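Flurmont Kitchen Cell - Upkeep Meeting
Minutes

Present: the day crew, the evening crew, two people from the Lillex service desk (by phone), and one visitor from the Güler site who is setting up a similar arm and wanted to listen in. We were very glad to have everyone, and the coffee held out.

Start: 2:15 p.m.

1. Minutes of the last meeting

Read and accepted with one change. The note about the spare wrist cable should have said the spare is on order. The old wording made it sound as if it was already in the drawer, and two people had gone looking for it.

2. How the arm has been running

The evening crew gave the report, and it was a cheerful one on the whole. The cycle counter stood at 1,917 picks since the last full service. The arm itself has been steady, and the stops we did have were nearly all at the gripper. The usual pattern is that the fingers close on a cup a little off center, the lid gives way slightly, and the program pauses and waits for a person to come over and clear it. Clearing it is quick, but it does mean somebody has to be within earshot, and the evening crew would dearly like to sit down for a meal now and then.

Lillex asked whether the stops came with the small cups or the large ones. Both, we think, but the log only says "grip fault" and leaves it at that. The day crew will add a column for cup size. The service desk said this would help them a great deal and promised to look at the sheet once there was enough on it to be worth reading.

3. Finger pads and closing force

We talked about this for a good long while. The pads on both fingers were changed in May and one of them already looks shiny along the inside edge. Lillex explained that a shiny pad will let a smooth cup slide, and that people then tend to turn the closing force up to make up for it, and we had to admit that we had done exactly that. It had crept up to 50 percent on the dial, well above where it was when the cell was handed over.

Agreed: fit new pads first, then bring the force back down in small steps, trying each step on the small cups before moving on to the large ones. Pads will now be checked every 400 picks. The visitor from Güler mentioned that they wipe theirs with a damp cloth at the end of each shift - we liked that and will do the same.

4. Basket position and the wrist camera

The white plastic basket is still the one we teach from, and the opinion of the room was that it should stay. The trouble is that it drifts. Anyone reaching in to sort out a cup nudges it a little, and by the end of a shift the taught positions no longer match. There was also a question about mixed sizes. With small, medium and wide cups all standing in together, the fingers have to come down over the near rim and find a gap, and the front cups leave them the least room to do it. The Darmilk lids are somewhat see-through, with gray print on the seals under them, and the day crew wondered if the camera was being led astray by the lettering, particularly where a cup has been set down with its text the other way up. Lillex thought it was possible and asked us to run the same load twice, once with the text all facing one way and once with it turned at random, and to send them both sets of results.
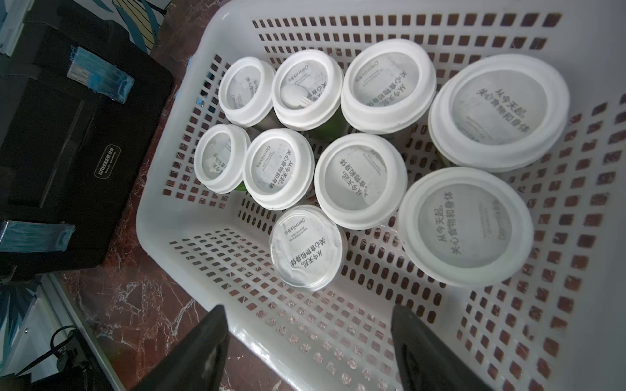

5. Cables and the counter

The black cables need tidying. Agreed that they be clipped back so there is no chance of one being caught when the arm swings across, with enough slack left for full reach. The evening crew offered to do this before their next shift and was thanked warmly.

There was a short discussion about the marble counter. It is handsome and easy to wipe down, but a plastic basket slides on it. A thin non-slip mat was suggested, and Hikance carries one in a size that should suit. If a mat goes in, the pick height will need to be taught again, so we will do the mat and the pads on the same morning and only go through it once.

6. Jobs agreed

Day crew: new pads, cup size column in the log, order the mat.
Evening crew: clip the cables, start the end-of-shift wipe.
Both crews: the two camera runs, after the pads are in.
Lillex: send the handover settings sheet again, as our copy has a coffee ring over the force table.

7. Any other business

The emergency stop was tested during the meeting and worked as it should. The visitor asked for a copy of our start-up checklist, all 4 pages of it, and will be sent one.

Meeting closed at 3:40 p.m. The next one will be called once the new pads have been on for a full check period.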